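Stuson G2 parallel gripper — service notice and replacement jaw kit

Applies to wrist-mounted G2 units supplied before June. Part no. 1452 (jaw pair, fasteners, revised firmware).

Fault: the jaws may stop short of the commanded width and report a completed grip. On soft or film-wrapped goods the arm then lifts with too little holding force, and the item can fall.
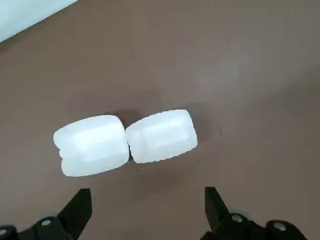

Trernis traced the fault to the position sensor, which drifts after long periods with the jaws fully open. Of 663 units returned for inspection, 294 were affected. Units with the Mulligan controller log the event as code 60; older controllers log nothing.

Until the kit is fitted, keep people clear of the arm during lifts and run the homing routine at the start of each shift — a power cycle alone does not reset the sensor.

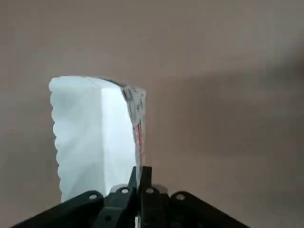 Isolate the arm before removing the jaws. Do not reuse the old fasteners. After fitting, repeat the width check with the softest item you handle.

Technical contact: Ankit Shakya, Prernitz service desk.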